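Drinby Keys: progress report
To: Markos Sarantis, Marketti Fund
From: Kumiko Yagi, Drinby
18 March 2021

Dear Markos,

You asked for a short report in plain words, with the money at the end where you can find it. The key corner is papered, surfaced and fitted with its hook rack. The keys themselves are a longer story.

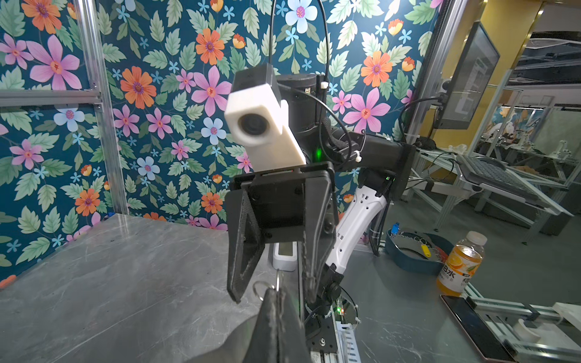
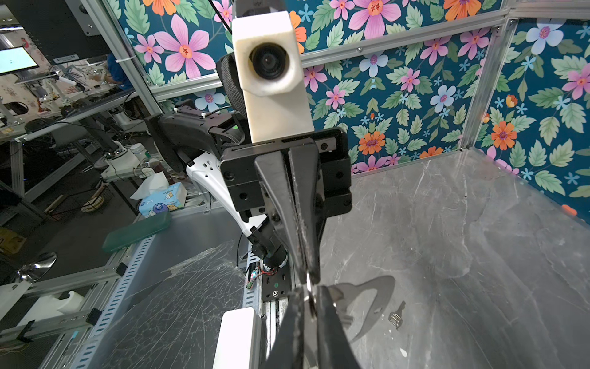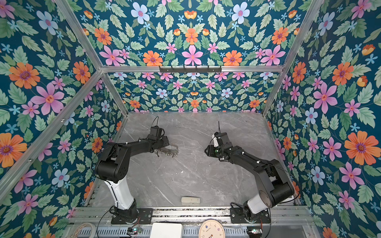

Photos: Drinby Keys project

Work completed

The walls came first. You may remember that the proposal said "a neutral, calming finish." The paper we chose is dark teal with very large pink and orange flowers on it, and I accept that this is one reading of neutral. The supplier, Petridis, was discontinuing the pattern and let us have it at a price that made the gray stripe look silly. It has grown on me. Markos, you once told me that the original proposal read like a tax form, so I hope you will take the flowers as a response to feedback.

The marble-look surface went in after that. It is gray with pale veins, and it has started to pick up scuffs. I had wanted something darker so that a small silver key would show up better when put down on it. I was outvoted on cost. A key on the gray can still be found if you are looking for it, which was always the weak point of our old system too.

The hook rack is black and hangs on the bar across the back. It was meant to go on the side wall, at the height given in the plan, until it was held up there and everyone saw that a ring of any size would knock against the paper every time. Moving it cost us an afternoon and one frank conversation about who had measured what.

Sorting the keys

Our opening inventory was 1511 keys. That figure includes everything from the biscuit tins, the desk drawers and the bag marked "current," most of which was not. Since December we have been working through them in the same order each time: take the key off its ring, try it, tag it, log it in Skorerix, and put it back on a ring with its own kind.

The slow part is the rings. The older split rings are stiff enough to take a fingernail with them, and several keys had been put on rings with other keys they had no business knowing. We have switched to thinner rings for anything that will be used often. They open more easily and so far I have only one complaint on file, which is my own.

Skorerix does what we paid for. It will not accept a key without a door, a feature I praised in the proposal and have since cursed daily. Keys with no known door are being held in a separate box, and the box is heavier than I would like. I would rather not throw any of them out until the basement locks have been tried, as the last person to be certain about the basement was me, and I was wrong.

Delays

There were 2 delays this quarter. The tags arrived in the wrong size and had to go back. Then the replacement tags arrived in the wrong size in the other direction. The third batch fits.

Money

We have $500 left in the fittings line. I would like to move it to tags and rings, subject to your approval. Wallpaper is paid in full. There is a part roll left over, and I have been asked to stop suggesting places for it.

Next steps

Finish tagging the outside doors. Try the basement locks. Print the sign-out sheet in type large enough to read without glasses, and move the remaining tins out of my office.

If you can confirm the transfer by email, I will order the rings the same day. You are welcome to come and see the corner whenever you like. Bring back the key to the side gate if you still have it.

Kumiko Yagi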